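Nutimlow hand grippers, pair, with the Brivavow folding software
Posted 2018-06-11
Rating: 3.5 out of 5

Quick one, I'm writing between shifts. We do linens and workwear at the Trundcombe plant, folding, sorting, bagging. Management bought into the Brivavow package last December and the hand grippers came with it. You hold one in each hand, do your normal job with them, and the system learns from what you did. We've used them enough now to have opinions.
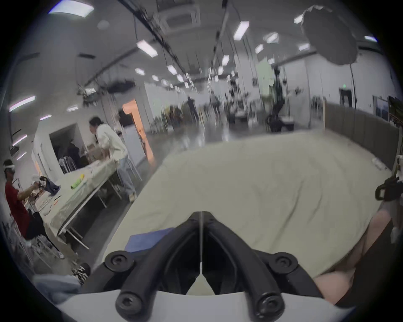
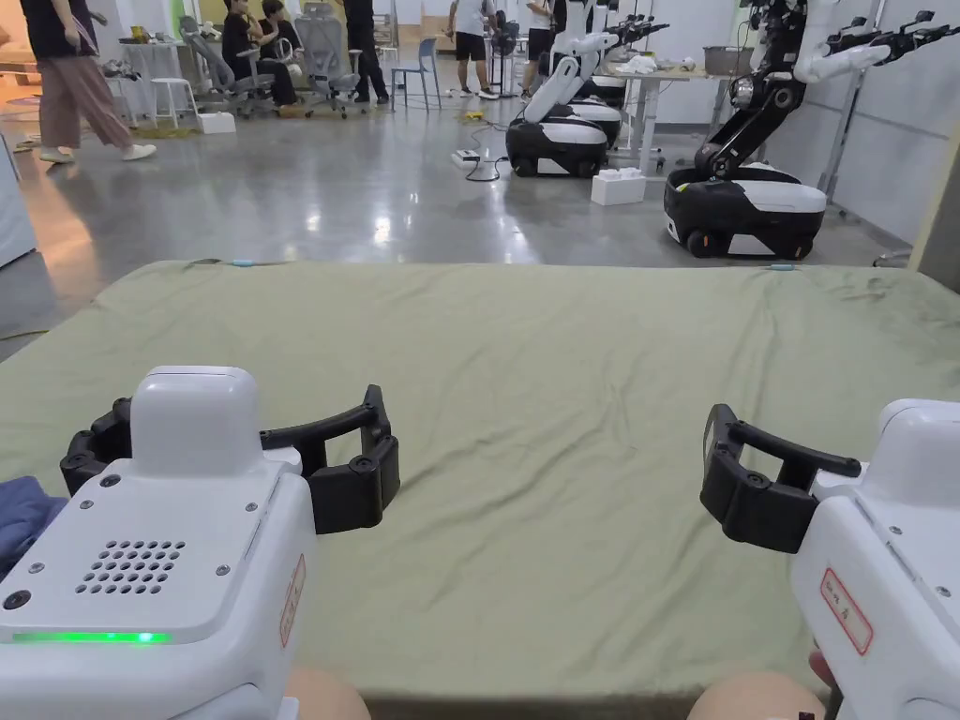 Build first. Solid. White body, black curved fingers, screws you can get at. I like that last part a lot, the old demo units had to go back to the vendor for everything. One of ours went off a table onto concrete and kept going. The finger pads grip cotton fine. Thin poly stuff, not so much, you end up chasing a corner across the table and swearing.

Weight. OK for the first half hour. After that you feel it in the wrist, then up by the elbow. I asked for a sling or a counterweight arm and got told it's "on the list". We worked out our own limit, 40 minutes on and then swap to something else, and that should have been in the manual. The manual is 207 pages and has one paragraph on breaks.

Size of the handle is one size. If you have small hands you'll be reaching for the trigger. Two people on my shift just can't use them for long and got moved to bagging, same pay, but they weren't asked. Didn't go down well.

Setup takes maybe ten minutes once you know it. Clear your table, pull the sheet flat, log in, do the calibration thing. Calibration fails if you rush it and it doesn't say why it failed, just makes you start over. Software froze on me twice in one week, lost everything since the last save both times. There is an update out now, haven't had a freeze since, fingers crossed.

What it's like to work with. Slow. Much slower than bare hands, I'd say half speed on a good day. You think about every move. Pick up corner, move corner, let go, pick up the next one. Stuff you did for years without thinking and now you have to do it like somebody learning. Some people on the floor hate that. I kind of got into it, but I can see how it wears on you. Our first full batch was 231 folds and the software threw out a chunk of them for "hesitation". I was not hesitating, I was untangling a drawstring.

Now the part you probably came here for, if your own boss is looking at this. Does it take jobs. So far here, no layoffs. What changed is the mix. Fewer people on straight folding, more on recording and checking, and the checking is screen work, wich not everybody wants. If you took this job to stay off a computer then that is a real change. The quota talk is worse than the gripper itself. For the first few weeks they kept our old piece rate going while we were on the grippers, so everybody's numbers tanked and the bonus with it. Took a lot of complaining to get a flat rate for recording hours. Get that in writing BEFORE the boxes show up.

Also ask who gets to see the recordings. Ours can be looked at by the shift lead and by the vendor. We were told it's only for training the machines. Fine, but then one of us got a comment about his pace that could only have come from there. It was sorted out, sort of. People still talk less at those tables than they used to.

Good side, and there is one. The folding robot does a decent flat towel now. Plain ones, dry, one size. That is the job that killed my shoulders for years and I won't miss it. Fitted sheets, forget it. Anything with a zipper, forget it. And there are a couple new jobs looking after the machines that went to people from the floor, with training paid, credit where due.

Price, I saw it on the packing slip, $2,807 for the pair. Not my money. Seems like a lot for no carry case and one charger between two grippers. Buy a second charger.

Pros: tough, easy to open up, decent grip on cotton, light strip is easy to see
Cons: heavy after a while, one handle size, fussy calibration, bad on slippery fabric, manual is a brick

Would I tell another plant to get them? With a flat rate and real breaks, yes. On piece rate no way. Half a star off for the charger. Will update when we get teh smaller handles they keep promising.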